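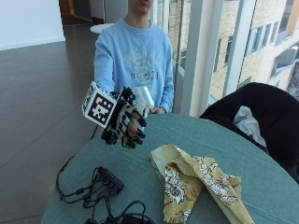 How do you teach a robot to clean a table when it has never held a cloth?

Someone does the job by hand, many times over, and the robot learns from the record of how the fingers and wrist moved.

Pokisgate, a small robotics company with an office in Lagos, has built most of its work on that method. Its household project, Haranum, began in January with one task: spray a surface, pick up a cloth, wipe. Since then the team has recorded 2841 runs and kept all but 269 of them.

The person giving the demonstration wears a sensor glove on one hand. The glove reports the bend of each finger. A square printed marker on the back of it lets a fixed camera work out where the hand is and which way it is turned. The other hand stays bare and does whatever it would normally do.

Spray bottles have been harder than cloths. The grip has to hold the neck steady while a finger works the trigger, and people do this in different ways. Some squeeze with one finger, some with two. The company at first told its demonstrators to use the same grip every time. It dropped that rule after 600 runs, when the robot kept failing on any bottle that stood at a slight angle.

A session lasts 17 minutes, followed by a break. The glove is warm and the cable pulls a little on the wrist, and tired hands give poor recordings. Runs are thrown out when the marker turns away from the camera for too long.

Remote control is the other way of doing it. At Flarkusmont, a rival lab, operators steer the arm from a desk with hand controllers. The motions fit the robot from the start, but each run takes longer and the operator feels nothing through the controls.

Pokisgate plans to try both methods on the next task, folding the cloth and putting it away.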